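Rural Land Use: Ideas and Evidence
Session notes, Saodah Yusof
Unit 4: Grazing, rewilding and the farm that wants to be something else

Revised August 13, 2020. Please bring these notes and the Gredik extract with you. The reading list on the module page has changed, so check it again if you printed it in April.

1. What we are trying to do

Last time we looked at why farmers leave milk. This unit deals with what they say they will do next, and I want you to read those statements the way you would read a seller's advert. A farmer who has sold the dairy herd and put out long-horned cattle among the thistles has made a business decision. He may also have made a good decision for the birds. These are separate claims and need separate evidence, and most of the writing on the subject runs them together within a page.

The usual argument has four steps. Large grazing animals once kept the land open. We removed them, or replaced them with animals that graze too evenly. Put back something like the originals and the old variety of plants and insects will follow. Visitors will then pay to see it. Each step leans on the one before, and each is weaker than it sounds.

The first step is a real dispute among people who study old pollen. Some read the record as mostly closed woodland with gaps in it, others as something nearer to parkland. You do not have to settle it for this course. You do have to notice when an author writes as though it were settled.
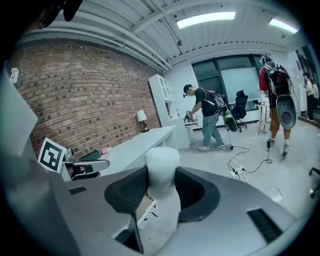

Page 3

2. The Stetow case

Stetow is a former dairy holding on heavy clay, 142 hectares, let go from arable and ley over several years and now grazed by cattle and a few ponies. It is popular with journalists because the owner talks well and the gate is near a main road. The published account was written by the estate's own adviser. Keep that in mind, though it doesn't make the account wrong.

The headline figure is 173 plant species, against a much lower count from before the change. Look at how the two counts were made. The earlier list came from a single walk along the field edges by someone whose job was to value the grassland. The later one came from repeated visits, in more than one season, by people who like plants and were hoping to find them. I would expect the second list to be longer if nothing at all had happened on the ground.

Species lists also treat every plant as equal. Ragwort counts once, and so does an orchid. A field sliding from ryegrass into docks, creeping thistle and bramble will gain species for a while, and whether you call it recovery depends on what you wanted. The neighbours at Siregar Farm, who cut hay downwind, have called it other things.

Points to follow up in your own reading:
- Who did the counting, and how many hours did they put in?
- Was there a comparison field next door, left as it was?
- Does the report give the number of animals, or only the kinds?
- What happened to the animals in a bad winter?

The last point is the one students skip. Free-roaming cattle on a fenced holding cannot roam away from hunger. In this country they have a keeper in law, with ear tags and tests and a duty of care, however wild the leaflet makes them sound. Stetow feeds hay in hard weather. I think it is right to, but the account mentions it in a footnote and the website does not mention it at all.

3. Breeds and the word "primitive"

Older breeds are often described as hardy, thrifty and close to the wild type. Hardy and thrifty can be tested: weigh the animals, record the calving, look at the vet's bills. Closeness to the wild type is much harder to pin down. The aurochs is extinct. A modern animal may resemble our pictures of it in horn and coat, and that resemblance has usually been bred in by people who had the pictures in front of them.

Does it matter to the thistles? Probably not much. A cow of 600 kilos eats and tramples in much the same manner whether its horns are impressive or not. What does seem to matter is how many animals there are, when they are moved, and whether they will browse scrub as well as graze. There are plain commercial suckler cows doing decent conservation work on ordinary farms, and they get no visitors.

Temperament belongs in this section too. A public footpath through a field with cows and young calves is a risk with any breed. If a plan relies on visitors and on cattle that have been handled as little as possible, the plan should say in writing how the two will be kept apart. Stetow's plan says that visitors will be "made aware". Ask yourself what an insurer would make of that.

4. The money

The Gredik extract is eight pages from a business plan for a smaller holding which hoped to open as a safari-style attraction. I have permission to use it in class. Please don't pass it on.
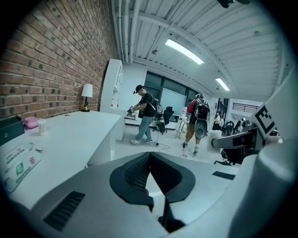
Read the income side of Gredik first and the landscape chapters afterwards, if you have time. The plan supposes up to 30 paying visitors a day through the season, with a farm shop and cabins to follow. There is no allowance for rain, and none for the second year, when the people who came out of curiosity have been. The cabins carry most of the profit, so this is a small hotel with cattle outside it, and it ought to be costed as one. Fitting out is given as one round sum per cabin. Try breaking that down yourself: a long white desk against a brick wall and a table lamp with a white shade, like the ones in the photograph, would each need a line of their own, and then there are beds, heating, drains, laundry and somebody to clean. I have yet to see a student's total come out below the plan's.

On the other side of the account, Gredik takes subsidy as steady income for the life of the loan. Payments based on area are being phased out in England and the schemes meant to follow them are still being worked out. You may hold any view you like about that policy. A bank will want to know what happens if the money is late or smaller, and the plan has no answer.

A fair objection, raised by last year's group, is that I ask harder questions of the safari than of the dairy. There is something in this. The Filla farm accounts, which we used in Unit 3, also assumed a milk price that never arrived, and the family had fewer choices when it didn't. A plan can be over-hopeful and still beat staying put. If you want to argue this in your essay, show both sets of figures over the same years and charge the family's own labour at the same rate in each. Filla charged it at nothing.

5. For the seminar

Choose one claim from the Stetow account and one from Gredik. For each, write a short paragraph on what evidence would make you change your mind, in either direction. "More research is needed" will be handed back.

Bring a calculator. Phones are fine if they stay face up on the table.

Essay titles go up after the seminar. The word limit is the same as for Unit 3, and footnotes count towards it.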